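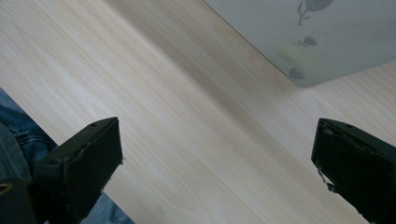
Someone further back on the tour said they had expected the tables to be covered in oilcloth, as they were at Culard, and asked when it had been taken up. Two winters ago, came the answer from the Drandeo staff. It kept the wood clean but the boxes slid about on it.

That was in the second room of the Halturton open day, on Friday, February 14, 2025. Drandeo decorates and packs household goods, mostly food boxes, jugs and storage tubs, and opens the building to the public twice a year, the other time being October. Entry is free but you have to book. There were 19 of us in the late morning group.

The tour starts in the store, where blank containers arrive on pallets from De Haan. There is not much to look at and it was cold, so keep your coat on until you are through the double doors. After that comes the printing room. Only one line was running. We watched plain tubs go in at one end and come out with a pattern, and were told that the small repeating designs are harder to get right than a large one, as a slightly crooked sprig shows up at once when there is another beside it.

The checking room was the part I had come for. Pale wooden tables, smooth and matt, with a straight grain. Visitors may sit down and handle things here. The one I looked at longest was a pale grey container, frosted so that a little light comes through, printed in grey with small round fruits, the kind of motif my grandmother had on her tea towels. The grey on grey is quiet and would suit most kitchens. Against the light wood it showed up well. I would have liked to see the same fruit in a stronger colour, but was told it had been tried for one season and sold poorly.

Checking is done by eye. A piece is turned once, tilted towards the window and passed on or put aside. New staff spend 17 days at it before they work alone. We were each given a few rejects to try, and I failed to find the fault in two of mine. One had a leaf missing its tip. The other I still could not see after it had been explained.

The packing room was closed for repairs to the floor, so that part was replaced by a short talk. It went on a bit.

The shop is by the exit. Seconds are sold by the bag at 3 pounds and the good stock is a little under the usual price. Cards are accepted. Tea is in the old canteen, with decent scones.

Bus 56 stops outside the gate. The car park was full when I arrived, and drivers were being sent to the field opposite, so bring sensible shoes if it has rained. The whole visit took me just over two hours including tea.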